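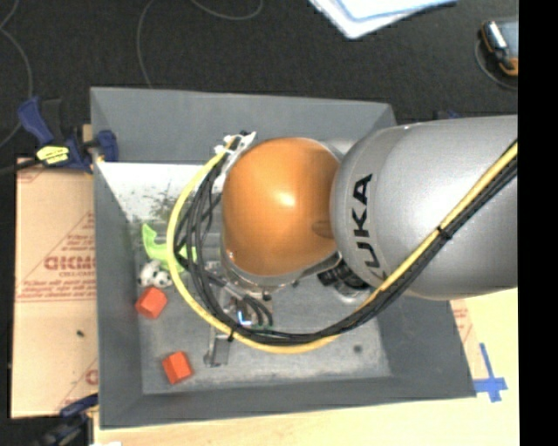 Brolamance loses its only cash machine

25 November 2022

The last cash machine in Brolamance will be switched off at the end of the month, leaving the village's 400 residents with a choice between the bus to Jirkaditz and asking the butcher nicely.

Predus, which runs the machine in the wall of the old post office, told the parish council in a letter that it was "reviewing its footprint in line with customer habits". The letter was addressed to the wrong parish and arrived nine days after it was posted.

According to the company, the machine handled 129 withdrawals in October, well short of what it needs to pay its way. Villagers say the figure might have been healthier had the thing contained any money for the first half of the month.

"I went down three times and it offered me a balance enquiry," said Madhu Sisodia, who chairs the council. "I knew my balance. It was the reason I wanted to get the money out before the gas bill did."

The nearest alternative is at the petrol station in Jirkaditz, where a withdrawal costs 3 per cent and the bus back leaves about two hours later. The station does sell sandwiches.

Shahab Karimi has run the butcher's on the main street since 2009 and already gives cashback to regulars. He expects to be doing a good deal more of it, though he would rather people bought something first. "A sausage will do," he said. "I'm not a bank. I open on Saturdays."

The council has asked Predus to delay the closure until after the Christmas market, where most stalls still take only notes and coins. The company said it would respond in due course and suggested that stallholders look into its card reader, available on a monthly plan.

Mobile signal in the market square is patchy. Residents can comment on the closure online until the end of November, or in person at the Predus branch in Jurčo, which shut in the spring.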